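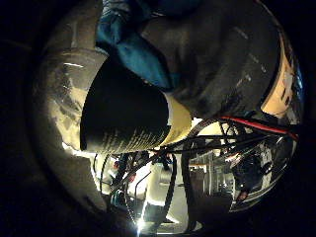

Why Does Metal Feel Colder Than Wood?

Touch a metal spoon and a wooden spoon that have been in the same drawer all night. The metal one feels colder. A thermometer would show that both are at the same temperature.

Your skin does not measure the temperature of an object directly. Nerve endings in the skin respond to the temperature of the skin itself. Your hand is usually warmer than the room, so heat moves out of it and into whatever you touch. The faster the heat leaves, the colder the object feels.

What is a conductor?

A material that lets heat pass through it easily is called a conductor. Copper, aluminum and steel are conductors. A material that slows heat down is called an insulator. Wood, wool, cork and most plastics are insulators. Air is a very good insulator – a thick sweater works mainly by holding air still between its fibers.

What if the metal is hot?

The effect runs the other way. On a sunny day a metal slide can be hotter than your skin. Heat then moves quickly from the slide into your hand, and the slide feels hotter than a wooden bench at the same temperature.

Try it

You need a metal spoon, a wooden spoon and a plastic spoon.

1. Leave the spoons on a table, out of the sun, for up to 19 hours.
2. Hold each one against your cheek for 5 seconds.
3. Write down the order, from coldest to warmest.
4. Wait a minute between spoons so your skin can warm up again.

Words to know

Conductor: a material that heat passes through easily.
Insulator: a material that slows heat down.
Temperature: how hot or cold something is.

Noltley Science Pages, November 2022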